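Come write planning software with me at Folunau

Posted 2025-04-05

I run the planning and control side of Folunau, which for most of our history has meant me, a lot of coffee and a whiteboard I'm not allowed to erase. Now I get to hire someone! The job is motion and task planning engineer, full time, at our office in Cuvurthorpe, starting in August or sooner if you can swing it.

What we make

Our main product is called Citum. It's the layer that sits between "please put together this order" and the joint commands that go out to a two-armed robot. Citum takes in what the perception code believes is on the table, decides which arm should go for what, works out grasps and paths, and keeps the two arms out of each other's way. There's also Liu, our logging and replay tool, which I wrote in a hurry and am still weirdly proud of. You'll be using Liu every single day, so please come with opinions about it.

The codebase is mostly C++ with Python on top for the task logic and tests. We have over 3000 replay tests and I'd say the good ones are very good (the others are a nice project for your first month).

What you'd be doing

A big chunk of the work is the grocery and snack setup. I love it because the items are so badly behaved from a planner's point of view. Clear wrappers on clear shelves, shiny foil, bottles packed close together on two levels, sandwiches that are a triangle from one side and a brick from another. If you've only ever planned for nice matte cubes, you're in for a treat.

On an ordinary day you might tune the approach angles for a stepped display, then lose an hour to a bug where the planner would happily send an arm over a basket it had forgotten to add to the collision map. Ticket 1017 is exactly that bug, it's been open forever, and whoever closes it gets lunch on me.
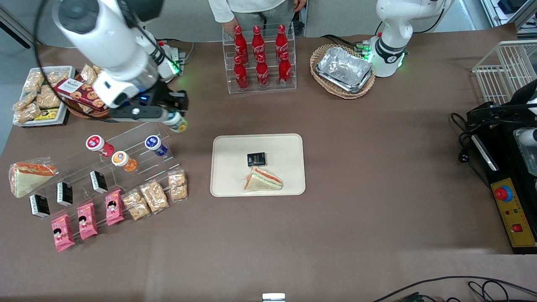
What I'm looking for

You've written planning or control code that ran on a physical arm, at work or in school, I don't mind which. You can read somebody else's trajectory optimizer without crying. You're comfortable with transforms, and you check which coordinate system you're in before you check anything else. Some perception background would be lovely, mostly so you can argue with our pose estimates when they're wrong about see-through packaging.

No degree requirement. If you've never shipped a product, apply anyway and show me something you built.

The practical stuff

We're on site 4 days a week and you can take the fifth wherever you like. Full health cover, a normal amount of vacation that people really do take, and a yearly budget of 800 dollars for books or courses. Pay depends on experience and I'll give you the range in my first reply, before any interviews.

How to apply

Send a resume and a short note through the contact form on the Folunau site, with "Citum planning" in the subject line. In the note, tell me about one time a robot did something you didn't expect and how you tracked it down. A few paragraphs is plenty. Code samples are welcome, cover letters aren't needed, and I read every one of these myself, so expect an answer within two weeks.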